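Skonamari - Frequently Asked Questions

What is Skonamari?

Skonamari is the task software we write at Likine for bench robots that assemble and service computers. It sits between the arm's own controller and your code. You describe a job as a list of steps, and Skonamari handles perception, motion planning and gripper commands for each step.

Which job should I start with?

Most new users start with the processor job. It's short, and it uses every part of the software: finding the part, planning a grasp, checking the pose in the hand, and lining up with the socket.
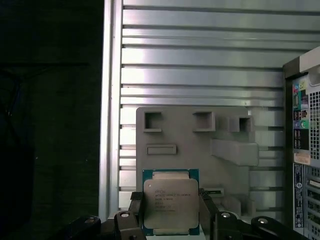
Xeon processor held between the gripper fingers, as seen from the wrist camera.

Why does it check the pose again after the grasp?

A part can shift when the fingers close. The in-hand check compares the outline of the heat spreader with the outline of the part model and works out the offset. The planner then applies that offset to every later waypoint. If the offset is larger than the limit in your job file, the job stops with code 12 and the arm holds still.

Can it read the markings on the chip?

There is a text reader, but it's off by default. Small etched text under bench lighting gives mixed results, and we don't recommend using it to tell one model from another. Set the part type in the job file.

Do I need more than one camera?

Yes, you need 2. The wrist camera does the close work and a fixed camera watches the whole bench. The fixed view is used to locate the case and the fixture, and to build the keep-out zones.

How are keep-out zones made?

You draw them once on the fixed view and Skonamari turns them into boxes the planner will not enter. Walls of an open case, drive cages and cable bundles should all get one. 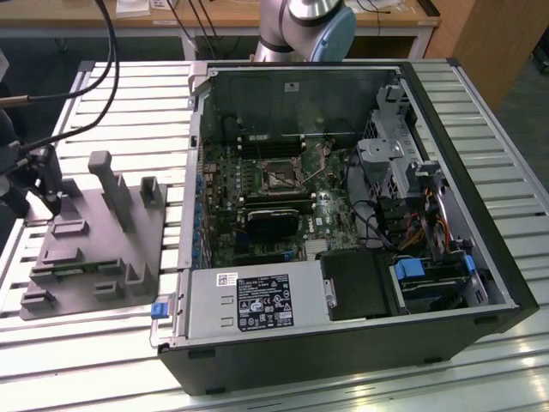 Draw them a little larger than the part. Cables are the exception to "once" - they move when a case is handled, so redraw those boxes for each machine. Automatic cable detection has been in testing since December and is not in the release yet.

The planner says "no path to socket." What do I do?

Check the zones first. In most reports we get, two boxes overlap above the socket and leave no room for the fingers. If the zones look right, open the planner view and raise the approach height. You can also allow wrist rotation on the last waypoint, which is off unless you turn it on.

Does the software know if the socket lever is open?

No. Lever state is a setting, and the job trusts what you enter. Look at the socket before you press run.

How do I teach it a new fixture?

Load the fixture's CAD file, touch off at 2 points, and name each pocket. The names are what you use in the job file, as in "pick cpu from pocket_front."

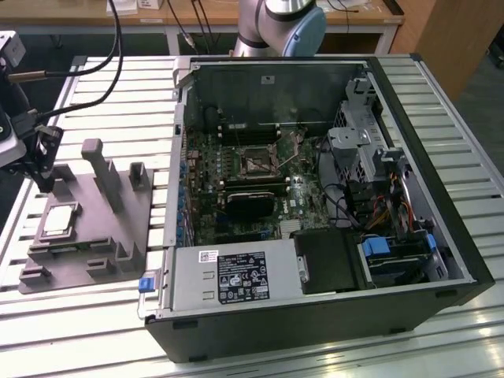 Answers by Armelle Lebrun, Likine software support
Updated February 2022

What if I don't have a CAD file for my fixture?

Use the Thoroddsen import tool, which comes with the installer. It builds a rough model from 9 wrist camera views. The result is good enough for picking from a pocket with clearance on all sides, but check the pocket depth by hand before the first run.

Can I replay a job without the arm?

Yes. Every run saves a log with both camera streams, joint positions and planner decisions. Open it in the viewer and step through it. You can edit zones in the viewer and replan against the old log.

Where do the logs go?

To the logs folder on the control PC, unless you set another path. Teams using a Laltstead server can point the path there - use the full path, as short names fail without a warning in this version.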